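# Sorting Bars, One Demonstration at a Time

Mariann Pálfi keeps her session notes in a plain text file, one line per demonstration. Each line has an episode number, a start layout, a result and a comment. The comments are short: "regrasp, left." "Wrapper slid." "Operator paused, discard."

She runs data collection at Skillance, a small company that trains arm controllers for packing lines. The current job is a sorting task for a snack distributor called Gristico. Wrapped bars go into trays or come out of them, according to the instruction attached to the episode. A person can learn this in a minute. The controller learns it from recorded examples, and the examples have to be made by hand.

An operator drives both arms through a pair of smaller leader arms. Joint positions, gripper openings and camera images are written to disk together, at 40 samples per second. The learning system is later asked to predict the next short stretch of motion from the images and the joint readings. It receives no model of a bar or a tray. If a situation is missing from the recordings, the controller has to guess.

Most of the effort therefore goes into the starting layout. Loose bars are placed at different angles, on the wood and on the mat, and some episodes begin with bars already in the containers. The containers differ too, one clear, one white, one dark gray, so that the system cannot lean on a single color to find an edge.
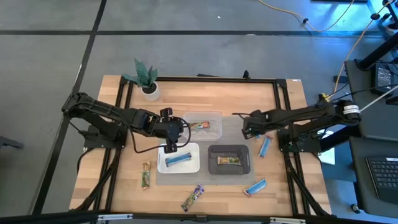
Pálfi says the layouts matter more than the count, and that she would trade 40 tidy episodes for four awkward ones. Operators left to themselves put the bars back where they found them, she adds, and the recordings then teach the controller a location.

Her answer is a layout sheet, printed before each session from a script named Buneo. It gives a position and an angle for every object. The operator sets the table, checks it against the sheet and starts the recording. Setup takes longer than the motion itself, and the company budgets for that.

Discards are the other cost. An episode is dropped if the operator stops to think, since a pause in the data becomes a pause in the controller. Failed grasps are treated differently. A miss followed by a clean second attempt is kept and tagged, so that the controller has some record of how to recover. In January the team trained two versions, one with the tagged misses and one without. The second version tended to close on air and carry on to the tray with nothing in the gripper.
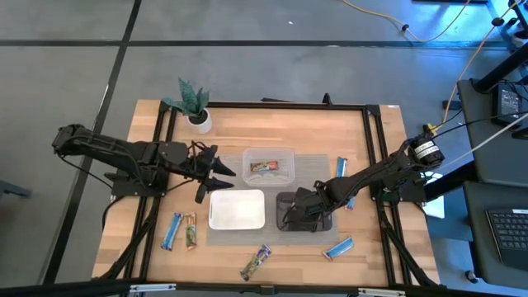
Two arms raise a question that one arm does not: which of them should act. Skillance writes no rule for this. Operators are told to use the closer arm and to keep the other one clear, and the controller is expected to pick up the habit. With the right gripper down in the dark tray, the left one waits open just above the wood, beside the clear container. A waiting arm produces data as well. Its readings are stored at the same rate as those of the working arm, and if it drifts during recording, the controller will drift. Operators find this the hardest part to do well, and new ones spend their first three sessions on it.

Wrappers bring their own trouble. Film reflects the overhead lights, and a glare spot can hide the crimped end of a bar, where the operators prefer not to grip. The lighting is changed between sessions and the setting goes into the notes. Bars are replaced when the film creases, although a few creased ones are kept in a box for later use.

A second site, in a leased unit at Kırmızıgül, will begin recording the same task on a matching table. The two sets will be trained separately first and then merged. Pálfi wants to know how much of what the controller has learned belongs to the room. Her layout sheets for the new site are already printed, and the first one starts with every bar on the left side of the table.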